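Notebook, Mekden planning group
2022-06-10
Bimanual tidy-up task, bedroom set. Entry by G. Moser.

The purpose of this session was to test the revised task planner with the floor items and the black bag. The planner now selects the arm per item and holds the other near the bag. The grasp timeout was set to 15 seconds and the retry limit to 2. 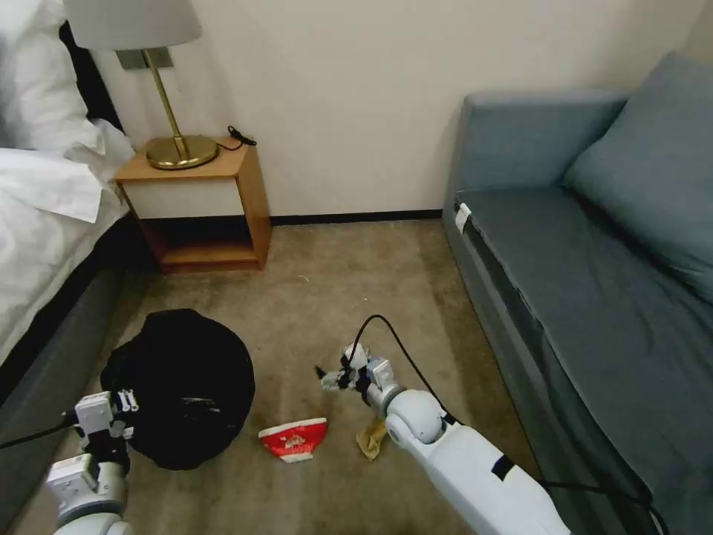

Paper cup on its side in front of the bag; left gripper at the bag, right gripper over the carpet.

Arm selection is by reach cost alone. The term for crossing the bag rim has been removed, as it conflicted with the collision margin in the Iketti motion library. The margin itself stands at 5 cm for both arms and should not be altered without a note in this book.
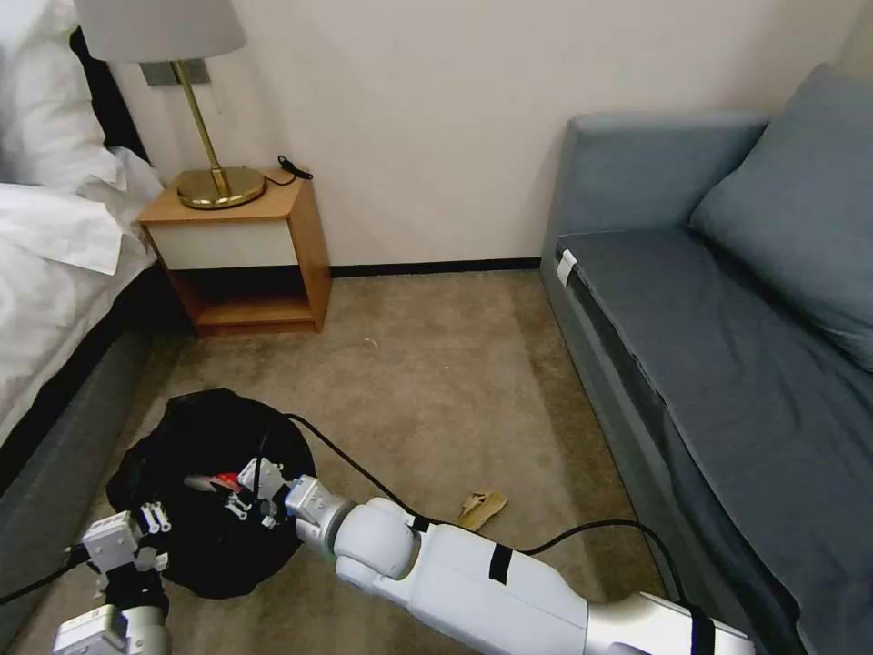

Nathalie De Bruijn asked whether the release check ought to depend on the wrist view at all, given that the bag is soft and its rim moves between plans. She would prefer to re-segment the bag before every placement and accept the slower cycle.

Her proposal is reasonable and will be tried on a separate branch. The present segmentation threshold is 70 per cent, which may be too strict for dark, creased material — the logs should show this. Crumpled paper remains a separate matter, as the grasp pose is fitted to a shape that changes once the fingers close.

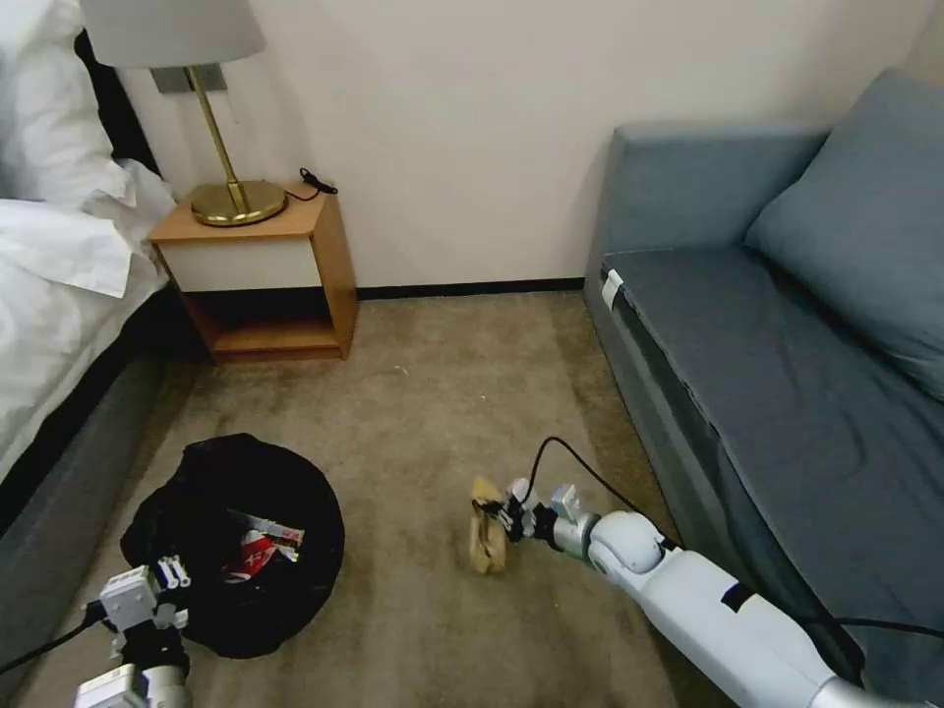
Brown paper bag held in the right gripper, red and white packaging in the black bag.

To do: store the bag mask with each plan; copy the logs to the Steiner drive; ask N. De Bruijn for the branch name.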